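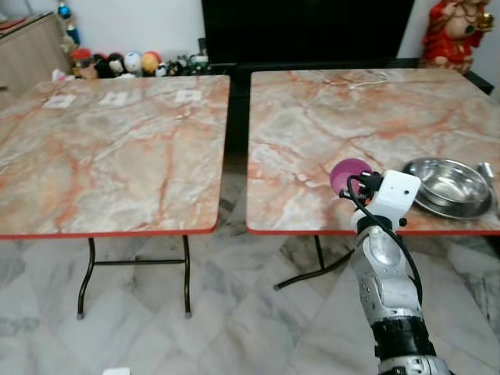 August, start of block 3
Cup work, two folding tables

Goal for this block: get the arm to take one plastic cup from one table and set it upright on the other, on a called marker, without a hand anywhere near it. This is the first piece of the clear-the-table chore that Marnwood asked us about. They want to know if a machine can tidy up after a meal yet. My answer going in was "parts of it", and I want numbers behind that before I write back.

Setup notes
Tables side by side with a narrow gap. Same marble pattern on both tops. Three white paper markers near the back edge of the left table, called left, middle and right. Steel bowl stays on the right table the whole block so there is always something shiny near the pick. Gert Swanepoel wanted it taken away for the first runs. I left it in. Kitchens have steel in them and we would only have to redo the runs later.

Planner is Remimix, same build as last block, no changes to the grasp settings. Gripper force one step down from what we used on the mugs, as the plastic cup gives a little.

A run is scored as done if the cup ends up standing, on the correct table, within a hand's width of the called marker. Standing but in the wrong place is half. Everything else is a fail. Cups that tip and get righted by hand are fails, even if the tip was small. We were too soft on that in block 2 and it made the numbers useless.

Runs
39 runs before we stopped.
Done: 14
Half: 11
Fail: 14

So a bit more than a third clean. Worse than I told Oosthuizen on the phone, and I will have to correct that.

Where the time and the failures went

1. Picking up. Mostly fine. The cup is a strong pink and the vision finds it against the pale top with no trouble. Three of the fails were here, all with the cup close to the bowl. I think it is picking up the color reflected in the rim but I haven't pulled the logs yet.

2. Crossing the gap. Slow. The planner treats the gap as an edge and lifts high, then comes down again, every time. A person would just move the cup across. I tried telling it the two tops are one surface and it got faster but then came in too low over the far edge, so I put it back.

3. Setting down. This is the weak part. Seven fails. The bottom of the cup is narrower than the rim, and if the wrist is a few degrees off when it lets go, the cup rocks. Sometimes it settles, sometimes it goes over. Opening the fingers slower helped in the last ten runs, I think, but that is too few to say.

4. Finding the right spot. Nearly all the halves. The cup is upright and stable but well forward of the marker, toward the middle of the front edge. The arm doesn't like reaching to the back of the table and the planner quietly settles for a nearer point. It should report that and it doesn't. The cup stands a long way short of the row of markers and the log still says complete.

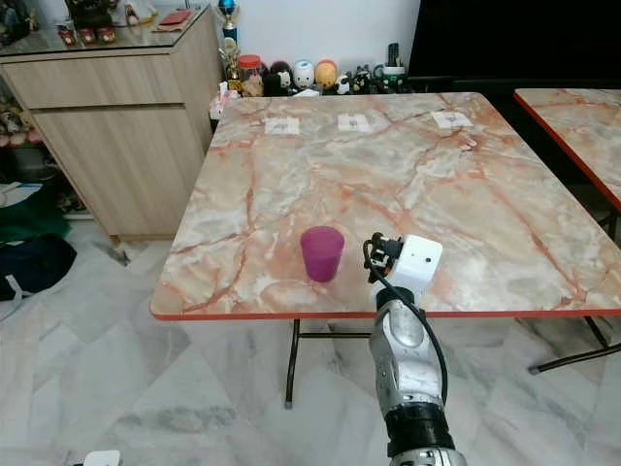
Remaining four fails
Two were the cable. It loops down beside the arm and on long reaches it pulls the wrist round. Needs a clip higher up. One was a planner timeout. One I can't explain, the arm stopped over the left table and held the cup until I pressed stop. Log saved under Cistport with the others.

Speed
Not scored, but for the record: 600 seconds for the longest stretch of back-to-back runs without anyone stepping in. It got through five cups in that time. I can clear a whole table in less than that, and wipe it.

What I would tell Marnwood today
It can pick up a cup in a room with ordinary clutter behind it – toys, a cabinet, a big dark panel – and that didn't seem to bother it. We couldn't have said that last year. It can't yet be trusted to put the cup where you asked, and it won't tell you when it hasn't. For a chore that second thing matters more to me than the speed. No glass or china until the set-down is better.

Gert disagrees on the speed. He says nobody will wait that long for a cup, however well it lands. He can put that in his own notes.

To do
– Cable clip, before anything else
– Pull logs for the three picks near the bowl
– Make the planner report when it moves the target
– Slow finger opening for a full block, same cup
– Move the base closer to the left table and mark the tiles with tape
– Call Oosthuizen with the real numbers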